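August, 9 pm, still too warm in here

Okay, glaze notes before I forget everything! The Overo batch came out of the kiln this afternoon and I'm happier with it than I expected (the last one crawled so badly I nearly gave up on the recipe). Same clay body as before, bisque from the July load, but I sieved the glaze twice and let it sit overnight, and I think the sitting did more than the sieving did. Some pinholes on the test tiles from the bottom shelf. Top shelf clean.

Water is at 92 grams per 100 dry right now. Next bucket I want to try it a little thicker and dip faster, because on the rims it's still breaking thinner than I like. If anybody gets to the Fidance bucket before me, please stir it from the very bottom, there's a brick of silica down there that laughs at the drill mixer.

Cooling took forever, by the way. I cracked the lid at 68 C, and yes I know, the sheet says wait, but I had gloves on and no patience left. No pinging that I could hear.

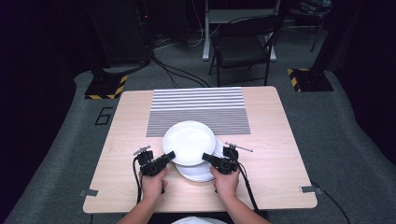 Notebook 4, p. 18

Back to white, then. I keep going around in circles on how shiny a plain white should be for dinnerware. Glossy cleans up easily and shows off food, but cutlery marks drive me nuts, and the Shukla satin marks even worse than the gloss does. I'm going to do the fork test on both with the tiles we already have, plus a lemon slice left on overnight, and write down what comes off with plain dish soap.

Also: kiln wash is low, the Relley order still hasn't shown up, and the second shelf has a chip on the front left corner, so keep foot rings away from it.

Tomorrow: mix the thicker bucket, wax the feet, fork test.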